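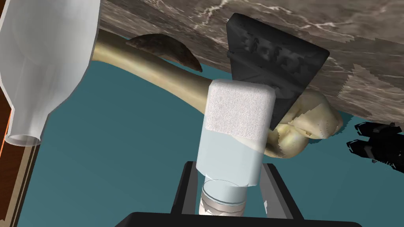

4월, 오전 7시 40분

어젯밤에 돌려 둔 대조 작업이 새벽에 끝나 있었다. 오류 로그는 짧다. 운더소프(Wundthorpe) 경찰이 공개한 불심검문 기록 458건을 Poner에 올리고, 같은 기간의 출동 지령 기록과 시각 기준으로 맞춰 본 것이다. 짝을 찾지 못한 기록이 34건 나왔다. 지난주 수작업 집계와 숫자가 같다. 수작업 쪽을 별로 믿지 않았는데 일단 이 숫자로 간다.

34건의 내역을 적어 둔다. 대부분은 검문 시각란이 비어 있거나 정각으로만 적힌 것이다. 정각 기재는 형식상 유효한 값이라서 Poner의 필수 항목 검사를 그대로 통과한다. 나머지는 장소 코드가 폐지된 구역 번호로 되어 있다. 구역 개편 뒤에도 옛 양식 묶음을 쓰는 지구대가 있다는 얘기가 된다. 어느 지구대인지는 공개본에서 가려져 있고 양식 하단의 인쇄 번호도 스캔에서 잘려 있다.

지령 기록과 짝이 없다고 해서 검문이 부당했다는 뜻은 아니다. 순찰 중 자체 판단으로 한 검문은 지령이 없는 것이 정상이다. 다만 그런 경우 사유란에 '자체 인지'를 표시하게 되어 있고, 이번 미일치분에는 그 표시가 없다. 보고서 초안에는 이 부분만 쓴다. 해석은 붙이지 않는다.

오전 9시 15분

사유란 분류를 다시 했다. 자유 기술 항목이라 표기가 제각각이다. '거동 수상', '거동수상', '수상한 거동'은 한 범주로 묶었다. '인상착의 유사'는 처음에 별도 범주로 두었다가 둘로 나누었다. 대조 대상이 된 수배 정보의 번호가 적힌 것과 적히지 않은 것이다. 번호가 없으면 나중에 확인할 방법이 없다. 분류표의 열 이름은 'ref_있음', 'ref_없음'으로 했다. 보기 흉하지만 최종본에서 고치면 된다.

'기타'로 남긴 것 중에 한 글자만 적힌 칸이 있다. 판독을 포기하고 '판독 불가'로 옮겼다. '기타'와 '판독 불가'를 섞어 놓으면 비율이 달라지므로 앞으로도 따로 센다. 작년 보고서는 둘을 합쳐 놓았다. 작년 수치와 나란히 놓을 때는 각주를 달 것.

범주를 나누는 기준을 중간에 바꾸면 앞서 처리한 기록도 처음부터 다시 봐야 한다. 오늘 오전에만 한 번 그렇게 했다. 기준 문서에 변경 이력 칸을 만들고 바꾼 이유를 한 줄씩 적었다.

오전 11시

밀라그로스 차베스(Milagros Chávez)와 통화. 부른비(Vurnby) 쪽 정보공개 청구 건이다. 부른비 경찰은 내부 조사 종결 문서의 공개를 거부했고, 사유는 '인사 기록에 해당'이다. 밀라그로스는 조사 보고서 본문과 징계 처분서를 분리해서 다시 청구하자고 한다. 처분서에는 인사 기록 조항이 걸릴 여지가 있어도 사실관계를 적은 본문까지 통째로 비공개로 할 근거는 약하다는 것이다. 나도 같은 생각이다. 처음 청구할 때 '관련 문서 일체'라고 쓴 것이 문제였다. 한 덩어리로 청구하면 한 덩어리로 거부된다.

재청구서에 넣을 목록을 통화하면서 정리했다. 사건 접수부 등본, 진술 요약, 무선 교신 녹취록, 조사관의 사실 인정 부분, 종결 결재일이 적힌 표지. 처분서는 별도 번호로 따로 청구한다. 부분 공개가 가능하면 가림 처리 후 공개해 달라는 문장도 각 항목 끝에 반복해서 넣기로 했다. 읽기에는 지루해도 담당 부서가 항목별로 나뉘어 검토하는 경우가 있어 한 번만 쓰면 빠진다.
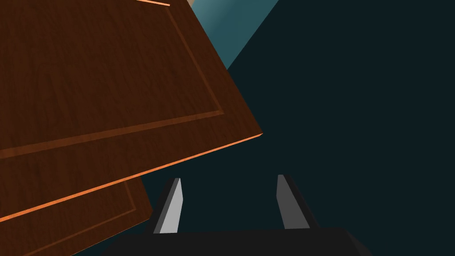
가림 처리된 문서를 받은 뒤에도 이의를 제기할 수 있는가?

가림 처리도 일부 비공개 결정에 해당하므로 이의신청 대상이 된다. 가려진 부분의 쪽과 줄을 특정하고, 해당 부분마다 적용된 비공개 조항을 밝혀 달라고 요구하면 된다.

밀라그로스가 안내문 초안에 넣을 문답으로 보내 온 것이다. '특정하고' 뒤에 '가능하면'을 넣자고 답장했다. 쪽 번호까지 가려진 문서를 받아 본 적이 있다. 그때는 파일 순서대로 직접 번호를 매겨 신청서에 붙였고 접수는 되었다.

오후 1시 30분

점심은 책상에서 먹었다. 어제 남은 밥과 멸치.

점심 뒤에 메시나(Messina) 거리의 법률 상담소에 들러 공개 문서 사본 한 묶음을 받아 왔다. 25쪽짜리이고 민사 소송에서 증거로 제출된 물리력 사용 보고서다. 법원 열람실에서 복사한 것이라 가림 처리가 경찰 공개본과 다르다. 같은 사건의 두 판본을 나란히 놓고 보니 경찰 공개본에서 가린 줄 가운데 여러 곳이 법원 사본에는 그대로 남아 있다. 개인 이름이나 주소가 가려진 곳은 양쪽이 같다. 차이가 나는 곳은 주로 시각과 상급자 통보 여부다.

물리력 사용 보고서의 절차상 요건을 다시 확인했다. 현장 상급자에게 통보, 교대 종료 전 서면 작성, 검토자 서명. 이번 보고서는 작성 시각이 교대 종료 뒤로 되어 있고 지연 사유란은 공란이다. 검토자 서명은 있다. 서명 옆의 시각은 작성 시각보다 앞선다. 단순 오기일 수도 있다. 시계가 다른 두 시스템에서 찍힌 값일 수도 있다. 어느 쪽인지 문서만으로는 판단할 수 없으므로 질의서에 그대로 옮겨 적고 설명을 요청하는 데서 그친다.

묶음을 스캔해서 보관 폴더에 넣었다. 파일 이름은 사건 번호, 출처, 판본 순서. 출처가 다른 사본을 한 파일로 합치지 않는다는 규칙을 다시 적어 둔다. 예전에 합쳐 놓은 것이 있는데 어느 쪽이 어디서 왔는지 복원하는 데 하루가 걸렸다.

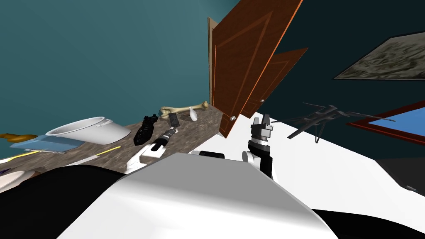
오후 4시, 보존 기간 규정 메모

운더소프 경찰의 현장 영상 보존 규정 개정안을 읽었다. 현행 규정에서는 사건 번호가 부여되지 않은 영상은 100일 뒤에 자동 삭제된다. 개정안도 기간은 같다. 바뀌는 것은 기산점이다. 현행은 영상이 서버에 올라간 때부터 세고 개정안은 촬영 시점부터 센다. 업로드가 늦어지면 그만큼 실제 열람 가능 기간이 줄어든다.

민원이 접수되면 삭제가 정지된다는 조항은 유지되었다. 그런데 정지의 효력이 언제 생기는지가 모호하다. 민원인이 서류를 낸 때인지, 담당 부서가 영상 관리 부서에 통지한 때인지 문언만으로는 둘 다 가능하다. 두 부서 사이의 통지 기한도 정해져 있지 않다. 접수와 통지 사이에 영상이 지워지면 규정 위반인지 아닌지도 불분명하다.

의견서에 쓸 문안은 다음과 같이 잡았다.

첫째, 삭제 정지의 효력은 민원 접수 시점에 발생하는 것으로 명시할 것.

둘째, 기산점은 현행과 같이 업로드 완료 시점으로 둘 것. 촬영 시점을 쓰려면 업로드 기한을 같은 조문에 함께 규정할 것.

셋째, 삭제 로그에 삭제 일시와 적용 규정, 처리 계정을 남기고 로그 자체의 보존 기간은 영상보다 길게 할 것.

셋째 항목은 셀레스트 코헤이아(Celeste Correia)가 지난번 회의에서 말한 내용이다. 로그가 영상과 같이 지워지면 무엇이 지워졌는지도 알 수 없다. 셀레스트는 부른비에서 이 문제로 한 건을 확인하지 못한 채 닫았다고 한다. 의견서에는 부른비 사례를 넣지 않는다. 문서로 확인된 것이 없다.

오후 6시 20분

초안의 표를 다시 뽑았다. 분모 표기가 표마다 달라서 통일했다. 전체 기록을 분모로 쓰는 표와 시각이 유효한 기록만 분모로 쓰는 표가 섞여 있었다. 표 제목 바로 아래에 분모를 적는 줄을 넣었다. 비율은 소수 첫째 자리까지만 쓴다. 이 정도 건수에서 둘째 자리는 의미가 없다.

셀레스트에게 표 묶음을 보냈더니 연령대 표를 빼자는 답이 왔다. 공개본의 연령은 경찰관이 눈으로 추정해 적은 것과 신분증을 확인해 적은 것이 구분되지 않는다. 같은 칸에 두 종류의 값이 들어 있으니 합산할 수 없다는 지적이다. 맞는 말이어서 본문에서 빼고 부록에 원자료만 싣기로 했다. 양식을 고칠 때 추정과 확인을 구분하는 칸을 넣으라는 권고는 본문에 남긴다.

시간대별 분포는 그대로 둔다. 정각 기재가 섞여 있어 한 시간보다 잘게 나누지는 않았다. 야간 구간이 높게 나오지만 야간 순찰 인원 자료가 없어서 비교 기준이 없다. 인원 배치표를 추가로 청구할 것인지 밀라그로스에게 물어볼 것. 예전에 운더소프에서 배치표를 월 단위 합계로만 받은 적이 있다. 월 합계로는 쓸 수 없으니 청구서에 교대조 단위라고 적어야 한다.

오후 9시

집에서 부른비 재청구서를 끝까지 썼다. 법 조항 인용은 번호만 적고 조문 전체를 붙이지 않았다. 지난번에는 조문을 다 붙였다가 분량이 늘어 첨부 용량 제한에 걸렸다. 수수료 납부 방식은 '공개 결정 후 납부'에 표시. 수령 방식은 전자 파일이고 가능하면 검색되는 문서로 달라고 썼다. 그래도 스캔본으로 올 것이다.

Poner 백업이 용량 부족 경고를 냈다. 대조 작업의 중간 파일이 그대로 쌓여 있었다. 원자료와 최종 대조표만 남기고 중간 파일은 외장 디스크로 옮겼다. 지우지는 않았다. 보고서가 나간 뒤에 계산 과정을 묻는 경우가 있다.

내일 할 것. 질의서 문장 다듬기. 재청구서 접수하고 접수 번호 기록. 구역 코드 대응표에서 폐지 번호 확인. 프린터 토너 주문. 의견서 둘째 항목의 '업로드 완료' 정의를 규정 용어집에서 찾아볼 것. 용어집에 없으면 각주로 처리.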